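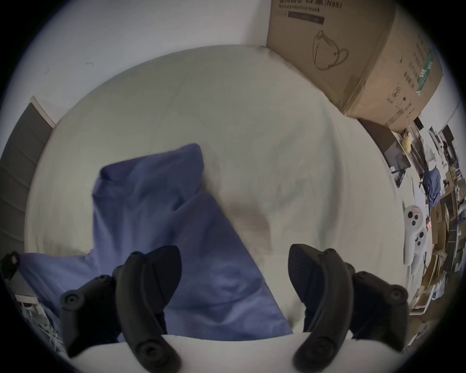
I've had Sendlow on my work laptop since June, so I figured it was time to write it up. Short version: I like it a lot, I'm keeping it, and there's one thing in it that makes me want to throw my laptop out the window.

If you haven't run into it, Sendlow is a tool for going through recordings from wrist cameras and getting them ready for training. You drop in a folder, it lines up the video with the pose track and the gripper opening, and then you scrub, trim and tag. I came over from Wusgate, which did the same job but took its sweet time (I used to make coffee during imports, and drink it too).

My test set was bedding, 1244 clips of pillows and sheets. Bedding is rough on tracking! You get a big white sheet with hardly anything on it for the software to grab onto, a plain white wall behind that, and a fisheye lens bending the whole bed into a bowl. What saves you is the stuff off to the side. In one of my clips there's a big cardboard mask box sitting at the corner of the bed, and Sendlow pinned a ton of feature points on the printing. The periwinkle pillow got a few along the creases. The sheet got next to nothing, as you'd expect.

The feature overlay is my favorite part, by the way. Turn it on and you can tell right away why a pose track went wobbly. Out of the whole set it flagged 23 clips as bad tracks, and when I went through them by hand I agreed with all but 2.

Now the gripe. The mask editor, where you block out the gripper so it doesn't count as background, forgets your shape every time you switch folders. Every time! Ramiro Aguirre on the Storkcombe forum posted a little script that copies the mask file over, and it works fine, but come on, I paid $240 for this.

Export is quick and the files opened in our training code with no fiddling. The manual is thin on lens calibration, so keep your own numbers handy before you start. Mac and Linux only for now.

Four stars from me, five if they fix the mask thing.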